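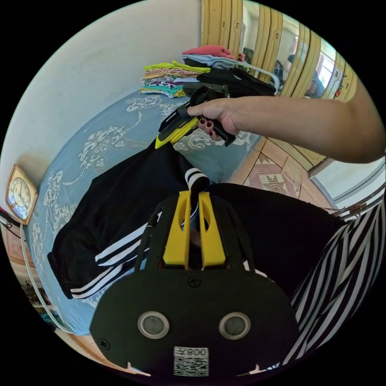 Wayne Friesen had a bet with his sister-in-law about the laundry. He said a machine would be folding it within 8 years. Ilze said she would be dead first, and she was only fifty-two.

She worked from the bedroom at Trillside, mornings, with the grippers Jevico had sent her. The job paid 700 a week and the contract called it "garment handling." She picked up clothes with the yellow fingers and folded them on the bed, and somewhere a program called Rozīte was supposed to learn from it.

"What does it do when it gets to a sleeve?" Wayne asked. He was standing in the doorway with his coffee.

"I don't know. They don't tell me."

"Does it know what a sleeve is?"

"Ask Abelardo."

Abelardo Lucero was her contact at the company. He called in the afternoons and talked mostly about cuffs. Rozīte was good with towels, he had told her in May. It could do a towel nearly as well as a person, if the towel was flat to begin with. Pants were harder. It would get hold of one leg and fold that leg over and over, and leave the other one where it was.

Ilze understood this. With her hands she had folded pants for forty years without thinking. With the grippers she had to decide everything. Where to pinch. Which leg first. When to let go – that was the worst part, because the cloth slid if she opened the fingers too soon and dragged if she waited. Some mornings she did one pair so many times she forgot whose they were.

Wayne watched her do the track pants. She took one leg by the cuff and laid it along the other, and the top half followed it crooked.

"I could do that in four seconds," he said.

"Then do it."

He put down his coffee and held out his hands for the tools. She gave them to him. He squeezed the trigger and missed, then caught the bedspread along with the pants and pulled both toward him.

"It grabs everything," he said.

"It grabs what you tell it to."

He tried again. After a while he had something the shape of a pillow. He set it on the bed and looked at it, and she shook it out and took the grippers back.

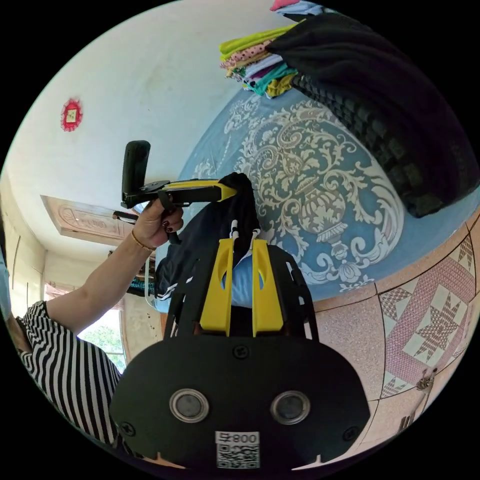
The call

Abelardo called while she was peeling potatoes. Session 483 had gone through fine, he said. Rozīte had folded a pair of pants that morning, both legs.

"How long did it take?"

"Six minutes. And we had to hand it the waistband."

She told Wayne at supper. He wanted to know if it counted.

"No," Ilze said, and passed him the potatoes.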